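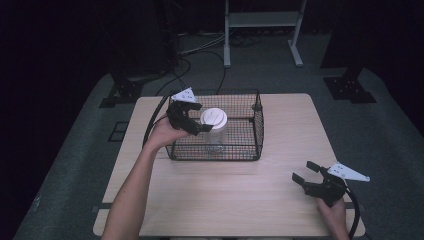 Malathi Bangera wrote under the last post that I was wasting my time on finger pads, and that the opening width would decide the whole thing. Try the wide ones on a round lid before you buy anything else, she said, and then tell me the pads matter.

So I did. Feb 23, 2020 went entirely to lids.

The two sets I had to compare are the Clastau fingers, which are narrow, and the Plusine fingers, which open wider and cost more. Both fit the same hand-held body, so a swap is two screws a side and no new calibration. The job was the same every time: take hold of a jar by its lid, lift it out of a wire basket, put it back. I did 100 lifts with each set.

Clastau dropped the jar 11 times. Most of those were my own aim. With a narrow opening you have to come down nearly straight over the lid, and if you are a little off, one finger lands on top of it. Plusine was more forgiving on the way in but slower to close, and my wrist was tired well before the end. 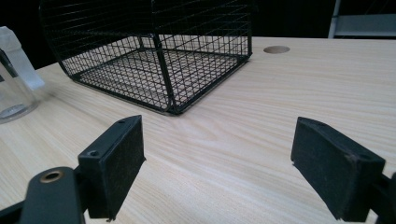
The felt is the part I keep going back and forth on. It is quiet and it doesn't mark plastic, but it frays, and once it frays it catches on wire. Lorenz Lehner uses plain rubber on his and says he gets 2,000 closes out of a pair before he has to change them. I stopped keeping track of mine at 277. I may try rubber on one side only — he thinks that's a bad idea.

Malathi was mostly right about width. I still think pads matter once you have the lid, more so on the way up when the jar wants to swing.

Next is the cable. It pulls on the left hand when I reach across, and I'd like to run it up my sleeve or over the shoulder. If you've done this with the Plusine body, leave a comment and tell me where you clipped it.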